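About us

Hello, and thanks for clicking through to the page most people skip. I'm the person who started Bavine, and I still write most of what's on this site, so if something reads as though it was typed at the kitchen table with a mug of tea going cold next to the keyboard, it probably was.

Bavine makes ground station equipment for small satellites. If you've got something the size of a shoebox going round the Earth and you'd like to hear from it, we build the bits that stay on the ground: the antenna mounts, the receivers, and the software that works out when your satellite is coming over the hill and points everything the right way. We don't build satellites and we don't launch them. People ring up asking for both and I always feel a bit rude saying no, but there are plenty of firms who'll do that for you and we're happy to pass on a few names.

How we got started

I spent years working on much bigger ground stations, the kind with a car park and a security gate. Lovely machines, and hugely expensive, and every time a university team came to visit they'd go round with their eyes shining and then ask what it would cost them to have an hour on it. You could see their faces drop. They'd put together a working satellite on a shoestring and were going to lose half the data it collected for want of somewhere to listen from.

So I rented a unit on the Prydderch estate, bought a second-hand lathe (it's still here, it still squeaks) and started on a mount that two people could carry up a flight of stairs. The first one was dreadful. It tracked beautifully until the wind got up and then it sulked. The second was better, and the third is still on a roof somewhere, doing its job.

There are 6 of us now, which feels like loads on days when we're all trying to get round one bench and not nearly enough when three orders land together. We've got people who came from radio, from farming machinery, from writing software for buses, and one who used to tune pianos and has the best ear for a worn bearing I've ever come across.

What we make

Trosia is our main product and the one most of you will have come here about. It's a motorised mount and receiver in one weatherproof box, for flat roofs and small masts. You bolt it down, plug in power and a network cable, tell it which satellite you care about, and it gets on with things. It'll follow a low pass from horizon to horizon and then park itself nicely for the next one.

Wevano is the scheduling software. It began as a script I wrote so I could stop setting an alarm for four in the morning, and it's grown a great deal since then. It keeps a calendar of passes, sorts out the arguments when two satellites want the same antenna, and sends you a message once the data's in. You can run it with our mount or somebody else's. We'd love it to be ours, obviously, but we're not going to lock you out!

We also do repairs, and not only on our own kit. If you've got an old rotator that's seized up, or a dish that's drifted off and won't come back, send us an email with the model and what it's doing. If we think it's past saving we'll tell you before you've paid for the postage.

Who we work with

Mostly universities and schools, with a fair number of amateur radio clubs and a handful of small companies watching crops, ice or shipping. More recently we've had enquiries from people working on government contracts. We're glad to talk to them, though I'll be open about it: we're a small outfit and we can't always turn the paperwork round as fast as a big supplier would. If you need a form filled in with thirty pages of appendices, please give us some notice.

Schools get a discount of 30 per cent on everything in the shop, repairs included. There isn't a form for that one. Email from your school address and we'll sort it out.

The unit

You're very welcome to come and see us at Prydderch, so long as you let us know first. We're the second door along past the tyre place, with the antennas on the roof (you really can't miss them). Downstairs is the workshop and the test bench, upstairs is the office, and there's a corner with a kettle and a decent selection of biscuits where most of the real decisions get made.

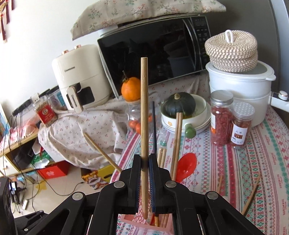
Chopstick, gripper and microwave.

Parking's easy enough before nine and hopeless after that. The bus stops at the estate entrance and it's a short walk from there — bring a coat, though, the wind comes straight across the fields.

We hold an open evening every October, when we put a Trosia out on the grass and let visitors have a go at catching a weather satellite. Children love it, and so do their grandparents. The picture comes in line by line and there's always a bit of a cheer when the coastline turns up.

Working for us

We don't have any vacancies just now. When we do they'll go on the news page first, and we take on 2 students each summer, paid, for 3 months. You don't need to know anything about orbits. We'd sooner hear about something you've mended or built, even if it fell over afterwards.

Getting in touch

Email is best, and the address is at the foot of every page. One of us reads it every working morning. If your station is down and a pass is coming up, put URGENT in the subject line and add a phone number, and we'll ring you back as soon as we can. The office phone does work, but it's next to the lathe, so let it ring for a while.

Page last updated 22 Jan 2026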